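Elloletti Kitchens: Automation at the Zeltlow Site

Gallery published June 19, 2021

The Zeltlow site prepares 1,674 portions on a normal working day. Until last October, all portioning was done by hand at two long benches, and the early shift began at four in the morning to keep up with it. The Prendura portioning station has since taken over part of this work. The gallery records the station as staff find it on an ordinary shift.

Portioning was the task most often named in the site's staff survey as tiring for the wrists and shoulders. It was also the task for which cover was hardest to find. The 12 employees who worked at the benches remain with the company - five now divide their time between the station and quality checks, and the others have moved to cooking, packing and goods inward. 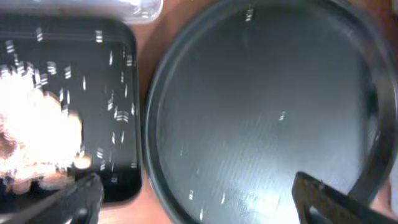

Tray and round dish on the worktop, with the gripper's two fingers in position. The pale pieces are heaped at one side of the tray.

Staff at the station load the trays, watch the transfer and stop the arm when a piece is dropped or a dish is out of place. Training takes three half-days and is given during paid hours. The early shift now begins at half past five, a change requested by employees and agreed with their representatives in the spring.

Some matters remain open. Several colleagues have reported that the work is quieter but more solitary than it was at the benches, and a rotation of two hours is on trial as a result. Pay grades for station duties are under review - the outcome will be posted on the notice board in the Ngô building.

Staff with questions about the station or the rotation may call the site office on extension 704.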